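Vurby Bar Station
Reading time: 2 minutes

The Vurby is sold by Kikora as a station for hotel bars and canteens that want drinks prep done by arm. We have looked after one for 14 months, long enough to be suspicious of the leaflet. You get the arm, the gripper, the teach pendant and a training day. You supply the table, the citrus and the patience.

Kikora's claim is that the station "frees your staff." Ask what for. At the Dalen canteen it took over part of the glass handling, and the morning shift got a new job called minding the station, at the old rate of pay.

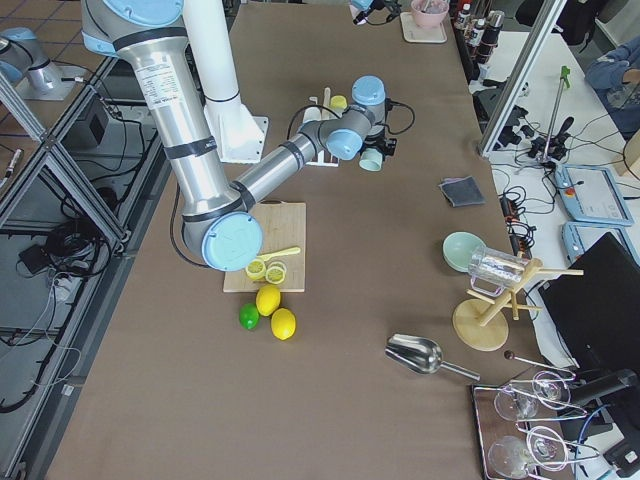 Plamodari's bar manager replied that her people were glad to lose the repetitive part, that two of them had sore wrists by spring, and that she would order it again. She did add that she now writes the rota to suit the machine.

Fair enough. Her bar does up to 300 drinks a night. If yours does 40, I can't see where the saving comes from, and Kikora's calculator won't show you, as it starts at 200.

Setup is also slower than quoted. Every mug, bowl and scoop needs its own place, and a bartender who puts things down wherever there's room will have to stop doing that. Some people don't mind. One of ours asked to go back to the kitchen. 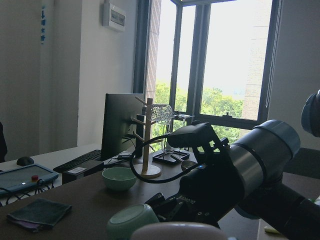
Then there's the pendant. Whoever holds it ends up in charge of the bar, whatever the job titles say, so settle that before delivery and put it in writing. Ask for training for the whole shift too. The standard package covers one person, and that person will take a vacation.

Ice and fruit are where we would want a long trial on your own counter, with your own staff watching. 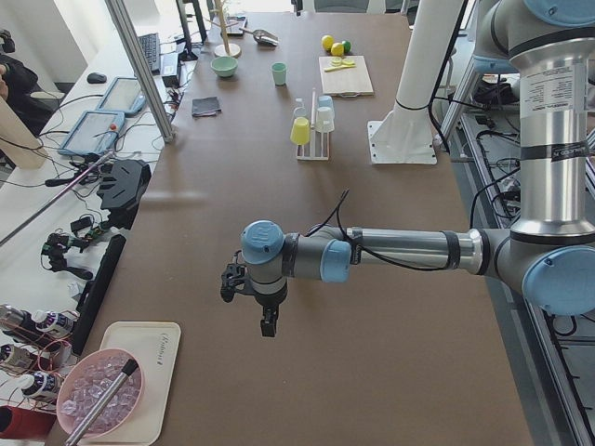

Ordering and trial terms

Trials run for a month. Return shipping is on you. Ask Kikora for the service rates before you sign, and read the part about call-outs after 6 p.m.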